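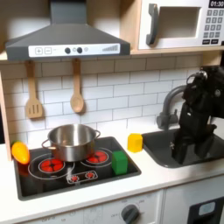 Iara Insaurralde replied:
The hood strip on mine is a printed sticker over a flat panel. Only the two knobs turn. If yours came with working plus and minus buttons, you have a different revision of the Zalemlow kitchen.

tedgrid wrote:
Same revision, then. I bought mine in May and neither button moves. My question was about the counter. The cooktop takes up the left side and the sink the right, and I want to know how much usable space is left between them with blocks and a pot in play.

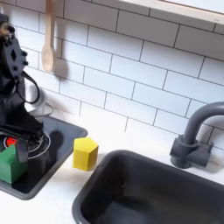
Yellow hexagonal block on the counter, right of the cooktop. Small metal pot at the back.

platt_40 wrote:
One block fits there comfortably. Two is tight. I would move the sink over and recut the top. Garrido sells a blank.

Iara Insaurralde replied:
Disagree. Recutting leaves a raw edge around the basin and the original rim won't cover it. The strip between cooktop and sink is enough if the pot stays on the burners.
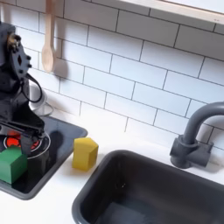 The raised rim on the cooktop matters more than the width of the strip. Blocks set on the corner of it sit higher than blocks on the counter, and kids knock them into the sink. I sanded the rim on our Tedholm unit with 100 grit and regretted it. The gloss does not come back.

platt_40 wrote:
Yours was sanded dry. Wet sanding is fine.

Iara Insaurralde replied:
It was wet. Different plastic, maybe.

tedgrid wrote:
Leaving the rim alone. Current plan is food at the far left, pot across the back, one block per surface.

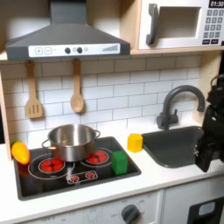
Pepper left of the cooktop, green block on its front corner, yellow block by the sink.

platt_40 wrote:
Pot is still going to slide. Put felt under it.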